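Prondport or Atel for handheld gripper with a fisheye camera?

Asked by teal_strap, March 15, 2026

I'm trying to pick a handheld gripper for teaching a tabletop job, and I keep going back and forth. The job is flowers. You pick up a bunch, hold it, put it down nicely. I've had the Prondport since October and got an Atel to try next to it.
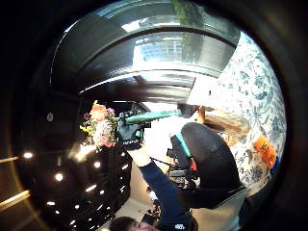 2 min read

Both have the wide round view, and I love how much you get! But anything near the rim bends like crazy, and I can't tell if that hurts the training. I've got 66 clips so far, all flowers and small stuff on a table. Do I stick with wide or go narrower?

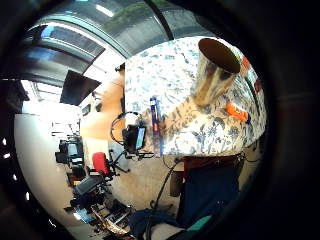 My other headache is the tablecloth. I like a busy pattern (it's more like a real house), but tracking drifts on me now and then. I put the shiny silver cup on the blue floral cloth on purpose, and it picks up the pattern like a mirror, so that's the worst case I've got. Should I swap to plain white until things settle down?

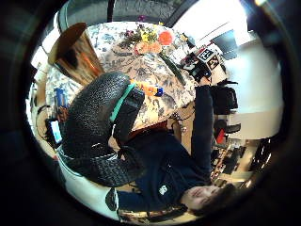
kurnico_fan
Keep wide. We ran a Kurnico at 104 degrees for a while and lost the object every time the wrist turned. Calibrate properly and the bending doesn't matter. Also stick more marker tags on if you can, 2 is the bare minimum in my book.

gripwonk
Plain cloth is cheating lol. Get the Steinarsdóttir mount, done.

slowservo
I'd leave the cloth alone and fix the drift first. Mine came from moving too fast between grabs, so now I wait 3 seconds before every pickup.
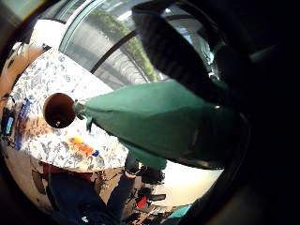 Then I go in slow and let the fingers close all the way before lifting. I tried the Atel too, and its grip felt softer on stems, but the trigger made my hand sore after an hour. Pick whichever one you can stand holding all afternoon, and record the same ten pickups with each before you send one back.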